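4.3 Sorting and Put-Away as a Test of Readiness

Of the chores considered in this paper, sorting small objects into containers is the one most often described as solved. Suppliers show it at trade events, and it appears in most of the recent claims that a general-purpose machine could soon work in a home or on a light assembly floor. We therefore gave it more attention than its apparent simplicity would suggest. The results reported in this section come from the Tillman trials, which were completed in June. The shop-floor trials at Culthorpe used different parts and a different definition of failure, and are treated separately in Section 4.4.

Each trial began with a mixed set of objects on a work surface and ended when all objects had been placed in a container, when the machine stopped and asked for help, or when the time limit was reached. Two control systems were compared. Likia uses a single learned policy for both arms. Uvano plans each grasp separately and assigns it to whichever arm is closer. Each system completed 200 trials under the "spread" condition, in which no two objects touched at the start, and 200 trials under the "heaped" condition, in which objects were poured from a box and left as they fell. The operator was permitted to restart a system after a software fault but was not permitted to touch the objects.

Under the spread condition, both systems performed well enough that a household user would probably have few complaints about the outcome, although many would find the pace slow. Errors were mostly errors of placement: an object released too early came to rest on the rim of a container and fell back to the table. Both systems usually noticed that the object was still on the table and tried again. We do not count a successful second attempt as a failure, on the grounds that people also drop things while tidying and that the state of the room at the end is what matters to the person who lives in it.

The heaped condition was harder for both systems, and harder in a different way. The most common difficulty was choosing where to begin. When objects leaned on one another, the first grasp often moved several neighbors, and the plan made before the grasp was no longer valid. Uvano replanned after every contact, and this made it careful but slow. Likia did not stop to replan and was faster, but it was more likely to close its gripper on two objects at once and carry both to the same container. In a sorting task this is an error even when nothing is dropped. A person feels the extra weight or width and shakes one object loose. Neither system had an equivalent behavior, and neither developed one over the course of the trials.

Coordination between the arms was the second source of difficulty. In principle, two arms should be able to clear a table in less time than one. In practice, both systems held one arm back whenever the other was working near the middle of the surface, so that the benefit of the second arm was largely confined to objects near the sides. Longer training did not remove this effect. A version of Likia trained on over 2,000 additional demonstrations crossed the center line more freely, but it also stopped more often to avoid contact between the arms, and we could not separate the two changes with the data available.

We draw a limited conclusion from these results. A machine that tidies objects already spread on a clear table performs a real chore, but it is a chore that a person has half finished by spreading them. Families and shop workers meet the heap first. Until performance under the heaped condition approaches that under the spread condition, claims of readiness should state which of the two was tested. We also recommend that published completion rates include every trial in which an operator restarted the system, whatever the cause of the fault.

Figure 2 illustrates the problem of the first grasp.

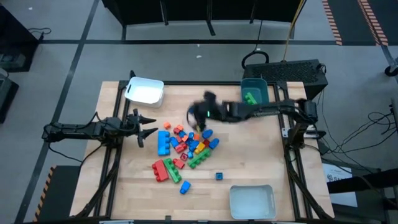

Figure 2. Sorting of toy building blocks with two arms. The choice of a first block affects every later step, and the cost of a poor choice depends on how closely the blocks are grouped. Blocks packed tightly at the center of a cluster leave little room for the jaws of a gripper, while those lying apart from the rest, such as the small blue square block near the pale gray bin, can be approached with less risk of moving a neighbor. A policy that takes the separate blocks first will show rapid early progress, and a short demonstration may end before the difficult part of the task begins. For this reason we scored completed trials only and gave no credit for blocks placed before a stop.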